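Skametti: a desk clock with one hand
Product Design, second-year project report
Nikola Mladenović and Funmilayo Omoregie
Tutor: Francine Ouellet

1. Background

The brief for the summer term was to design a small object for the home that tells the time, and to take it as far as a working model. We were told to avoid screens and to use a bought movement, so that the effort would go into the case, the dial and the way the object is used.

We chose a desk clock with one hand. One-hand clocks are not new. Tower clocks had a single hand for a long time before minute hands became common, and several firms make one-hand wristwatches now. What interested us was how much of the dial can be taken away before people stop being able to read it. Skametti is the name we gave the clock. It has no meaning.

2. Aims

The clock should be readable to the nearest five minutes from the other side of a desk. It should stand without a separate foot. It should come apart with one screwdriver so that the movement can be replaced. The parts for one clock should cost less than 38 euros.

3. Research

We looked at clocks in two shops and at the collection in the Løken building, where the department keeps older student work. We also spoke to Wellington Paiva, who repairs clocks in Plelevau. He told us that most battery clocks brought to him have nothing wrong except a corroded contact, and that many are thrown away because the back is glued shut. This is why the third aim was added.

He also advised us to use a long hand with a thin tip. On a one-hand dial an hour takes up only 30 degrees, so five minutes is 2.5 degrees. On a small dial that is hard to see. On a dial 120 mm across, five minutes is a little over 2.6 mm at the rim, and we settled on that size.

4. Dial trials

We drew eleven dials and printed them on 160 gsm paper. Four were dropped straight away. The others were fixed to a board one at a time with the hand set to a known position, and classmates were asked to write down the time. We collected 83 readings.

The dial with numerals and quarter-hour marks was read best. The dial with no numerals and only twelve marks was read almost as well once people had been told there was no minute hand. Without being told, about a third of them took the hand for a minute hand. The completely blank dial did badly and we did not go on with it.

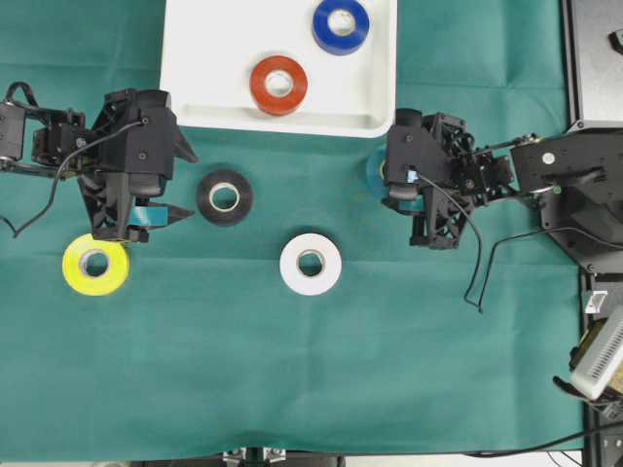
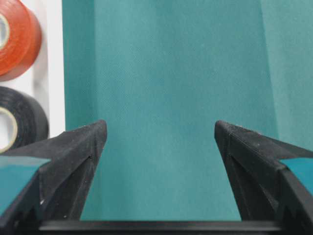
The final dial has twelve marks, a short line at each quarter hour, and one numeral, 12, set in a plain sans serif. Funmilayo wanted all four main numerals and Nikola wanted none, so the single 12 was a compromise. In a second, smaller trial it removed most of the mistakes about which way up the clock was.

5. Case

The case is turned from a block of ash, with a flat cut along the bottom. The flat tilts the dial back by eight degrees. Our first version was tilted by fifteen and looked as if it was falling over. The second had too narrow a flat and rocked when the desk was knocked.

The back is a 3 mm disc of birch plywood held with three screws. We had planned to use magnets, but the ones we ordered from Kastosport were too weak to hold the disc when the clock was picked up by its rim. Hrvoje Karagiannis in the workshop showed us how to fit threaded brass inserts, which can be opened many times without wearing out the wood.

The case was sanded to 400 grit and given two coats of hard wax oil. We tried one test piece with a darker stain, but the end grain took it unevenly.

6. Hand

The hand was the part that took longest. A quartz movement has limited torque, and our first brass hand was too heavy and sagged between two and four o'clock. The aluminium one, cut from 0.5 mm sheet and balanced with a short tail, kept time over nine days with no error that we could read on the dial. It is painted dark red. The paint added some weight and the tail had to be made 2 mm longer.

7. Cost

Parts for one clock came to 31 euros, of which the movement was eight and the ash eleven. This does not include our time or the spoiled pieces. A local turner gave us a rough price for a batch of 500 cases which would bring the figure down, but we have not checked it with anyone else.

8. What we would change

The setting wheel is on the back of the movement and can only be reached by taking off the disc. A hole in the disc would solve this, and we should have seen it earlier. The flat on the bottom marks easily and could have a strip of cork or felt. We would also repeat the dial trial with older people, as everyone who took part was a student.

The model, the seven tested dials and the drawings were handed in at the end of June and are on the shelf outside the workshop.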